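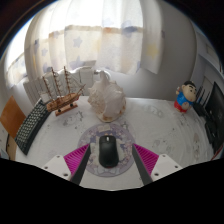
**3. Home Practice Between Clinic Visits**

**Figure 1.** Computer mouse on a round patterned mouse pad.

When we first sat down to plan this part of the study, we thought home practice would be the easy piece. The clinic visits had schedules, rooms, sign-in sheets and a therapist who could see right away when a child was tired or hungry or simply done for the day. Home practice, we assumed, would be a shorter version of the same thing, and the families would send us their logs, and we would add them up. We learned a good deal about our own assumptions over the 16 weeks that followed, and we would like to set down some of it here before turning to the scores in Section 4.

All of the families in this part of the study were enrolled through the two clinics described earlier, Sarnach and Godinho. Altogether 141 families agreed to take part in home practice, and they returned logs for 2,812 sessions. A session was counted when a parent or other caregiver wrote down a start time, an end time, and at least one word about how it went. We kept that last requirement on purpose. Early in the pilot we had asked only for the times, and the result was page after page of tidy entries that told us nothing about whether anyone had enjoyed the work or fought over it.

The program itself was a simple one. Each child was given a set of clapping, stepping and tapping exercises done to a steady beat, arranged by the treating therapist and written out on a single sheet. The target was 10 minutes a day, with weekends left to the family. Children at Sarnach mostly worked on the exercises with a seated start, moving to standing once the therapist was satisfied with their posture and comfort. Godinho has a larger treatment room and a long habit of starting children on their feet, and we did not ask the staff there to change it. Readers who want the full exercise sheets will find them in the supplement, including the revised stepping page that replaced the original in August.

The beat was supplied by Tavach, the practice software used at both clinics, which families ran on whatever home computer they already owned. Tavach will play a beat, raise or lower the tempo, and save a record of each session. It does not grade the child, and we chose it partly on that account. Several of our therapists felt strongly that a number on the screen would become the whole point of the exercise, and after some friendly back-and-forth the rest of us came to agree with them. Where a family had trouble with sound or setup, they could call the clinic front desk, and the calls were passed along to Tiburcio Valdovinos, who looked after the home program at both sites and who knew most of the parents by their first names before the second month was out.

**3.1 What the logs looked like**

It would be a stretch to call the logs uniform. Some caregivers wrote a paragraph every evening and others wrote "ok" for weeks at a time. We read all of them anyway, and we think the reading was worth the time it took. The long entries were useful in the obvious way – they described moods, interruptions, favorite songs, a new baby in the house, a grandmother who joined in and kept better time than anybody. But the short ones carried information too. A run of "ok" that suddenly turned into "no" or "tears" was often the first sign that the tempo had been set too fast, and on a number of occasions a therapist caught this from the log before the next visit.

Two of us read every entry separately and sorted it by the main thing it seemed to be about: effort, mood, timing, the physical task, the equipment, or family life. Where we disagreed we talked it over, and where talking did not settle it we marked the entry as mixed and left it alone. We had hoped at the start that the mixed group would be small. It was not small, and on reflection we should have seen that coming, for a tired parent at the end of the day does not write with our categories in mind. The Gisov rating form, which was completed at the clinic and is discussed in Section 5, was kept away from the readers until the sorting was finished.

**3.2 Time of day**

Parents had been told to choose whatever hour suited them, with the gentle suggestion that a regular hour might be easier to keep. Most settled into a pattern on their own. The families who practiced before school tended to write less and to mention the clock more often, as one might expect. Those who practiced after supper wrote more about mood, both good and bad. We want to be careful here, and we would ask readers to be careful with us. Families chose their own times, and a family with calm mornings is likely different in many other ways from a family without them. Nothing in the logs lets us say that one hour is better than another for the child.

Monday entries deserve a word of their own. Therapists at both clinics had told us beforehand that Mondays were hard, and the logs bore out at least the feeling of it, with more talk of slow starts and of having to coax the child to the first exercise. A few parents took to beginning the week with the child's favorite exercise and saving the stepping work for later. We did not suggest this and cannot take credit for it, but the therapists liked the idea well enough that it now appears as an option on the sheet.

**3.3 Missed sessions**

We had gone back and forth about how to treat missed days. The first draft of the log had a box marked "missed," and parents in the pilot told us, very kindly, that it made them feel scolded. The box was taken out and a blank day was simply left blank. This was a better form and a worse data set. A blank may mean that no practice took place, or that practice took place and the sheet was under a pile of mail. Tavach's saved records helped us sort out a portion of these, although families who clapped along to the radio or to a parent's counting left no record there at all, and we know from conversation that some did.

For this reason the analyses in Section 4 treat logged practice as the least a child did, and we have resisted the temptation to fill the blanks with an average.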